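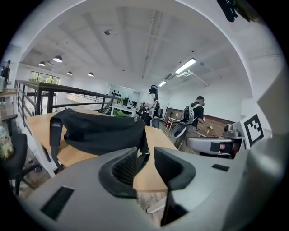
Jõgi Two-Finger Hand Tool, by Etov

Item 403. In stock at Cernavthorpe. Page updated March 15, 2023.

The Jõgi is a hand-held gripper for people who want to record chores and find out later whether a machine can learn them. You squeeze, two fingers close, and whatever is between them comes along. It doesn't fold your laundry. Please read this page before ordering, as most of our returns come from buyers who expected otherwise.

What it does well

Boxes, bottles, blocks, most cups. Anything stiff that stays where you left it. In our October bench test it picked up a rigid carton 74 times before we got bored and quit.

What it does badly

Bags. A soft black bag slumped on a table, strap hanging over the edge, is still a hard job for two fingers. Grab the cloth and you may get a fistful of cloth while the load stays put. The strap is the better bet, if you can reach it. A person using the tool will figure this out in a few tries — a robot trained on those tries may not, and we've yet to see a demo of bag handling that we'd pay for.

We carry the Costosness arm too and get asked whether the pair can tidy an office. No. It can move some things some of the time with somebody standing by. Stocking a shop shelf with identical cartons is closer to realistic, but we would still keep the person on payroll.

Details

Fingers: 2, curved, black
Housing: gray plastic
Weight: around 9 ounces without cable
Marker panel: included, fixed to housing
Power: none needed for the fingers

Not included: arm, software, patience

Shipping and returns

Ships from Cernavthorpe only. Unused tools can come back within 9 days in the original box. Scuffed finger pads count as used. Replacement pads are sold in pairs — ask before you order if your tool has the older housing, they won't fit.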